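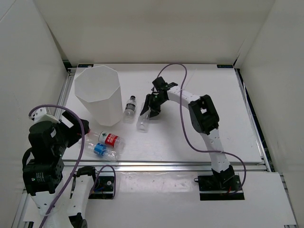 Week 2: Counting in twos

Sigita Urbonaitė
Handout for the Saturday group, Apr 9, 2005

Last week we got as far as place value, and I promised we'd drop the tens and see what survives. Nearly everything does! Columns still run from right to left, carrying still works, and you already know all the rules. The only change is that each column is worth twice the one before it instead of ten times: 1, 2, 4, 8, 16, 32, 64, 128 and so on.

Reading a binary number

Write the column values over the digits and add up the ones that have a 1 beneath them. So 1011 is 8 + 2 + 1, or 11. Do a few of these by hand before you reach for a calculator (it's quicker than you'd think, and rather addictive).

Going the other way

Take 600. The biggest column that fits is 512, leaving 88. Then 64 fits, leaving 24, then 16, leaving 8, and 8 finishes it off. Put a 1 in each of those columns and a 0 in the rest:

600 = 1001011000

Qusai Awad showed me a different method, halving again and again and writing down the remainders: 600, 300, 150, 75, 37, 18, 9, 4, 2, 1. Even numbers give 0, odd numbers give 1, and you read the list backwards. Try it. I love that it gives the same answer with no table of columns at all, and I'd like us to spend a good part of the next session on why.

All ones

Eight ones in a row make 255. Ten ones make 1,023, so you can count that far on your fingers if you let each finger be a column. Mind your manners at 4.

The pattern is that a row of ones is always one short of the next column. Add 1 to 11111111 and watch the carry run all the way along, like the nines turning over on an old mileage counter.

Exercises

1. Write 37, 100 and 254 in binary, once by each method.
2. Add 10110 and 1101 without changing them into tens first. Check afterwards.
3. What happens to a number when you stick a 0 on the right-hand end? And when you rub out the last digit?
4. Harder: how can you spot a multiple of 4 at a glance? What about a multiple of 3?

Reading: Cason, chapter 2, up to the part on fractions. We start fractions next time.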